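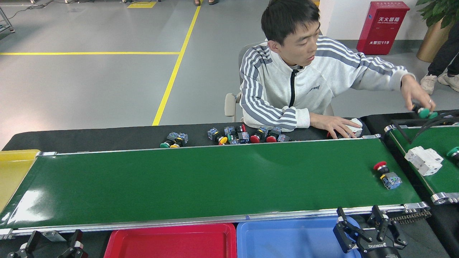
Sorting push-button parts: notes on the bench layout

September 17, 2018

I have been asked twice now how I lay out the table when a batch of used control parts comes in, so I am writing it down. The parts are mostly 22 mm push buttons, plus whatever else was in the same box. The last lot came from Gernmont, who were clearing out old panels, and it held red mushroom heads, green and yellow caps, blue contact blocks and a few modular breakers.

The table is long and black. I would have picked a lighter colour, but black does show up the caps well, and a blue contact block is easy enough to find on it. The main green belt runs lengthwise with the operator seated behind it. A second green belt heads off at the right-hand end, set at a slight angle to the first. The sorting trays go on the other side of the main belt from the chair.

Order of work

Caps come off the contact blocks first. On the type we get most often there is a small lever on the collar. Turn it and the block pulls straight off. Ristik blocks are stiffer than the others and need a flat screwdriver held against the lever. Do not pry between the cap and the collar. The plastic marks easily and a marked cap goes in the scrap bin.

Loose parts stay on the table behind the belt, in clusters. I don't separate them by colour at this stage. A cluster is simply what I can reach without leaning, and it gets used up before another box is opened.

Each part then gets picked up and looked over before it goes on a belt. For a cap, check the face for cracks and the rim for chips. For a block, check that the terminal screws turn and that the plunger returns by itself. If the screws are seized, the block is finished. I used to soak them overnight and the recovery rate didn't justify the mess.

Assembled buttons, with the cap still on the block, can be sorted whole if the customer wants them that way. Ngubane does. Civance wants everything split. Read the sheet before starting — I once took 47 good assemblies apart for the wrong order and spent the next morning putting them back together.

Breakers

Modular breakers are a separate category and I only sort them by pole count and rating. I don't test them here and they are not sold as tested. They lie on their side on the belt. Stood up, they tip at the first joint.

Belt notes

Mark the rail. A bit of coloured tape near the middle gives you a fixed point for spacing the parts, and it peels off clean.

Round caps roll. Put them down on the flat face, or with the block attached, and leave a hand's width between parts.

Wipe the belt at the end of the day with a damp cloth and no solvent. Grit from old panels gets into everything.

Throughput

A box holds about 2000 parts and takes me 12 working days at a steady pace. Lerato Rampersad does the same box faster, but she sorts breakers last and I have not managed to get used to that. I'll try her order in January when the next boxes are due and post the times.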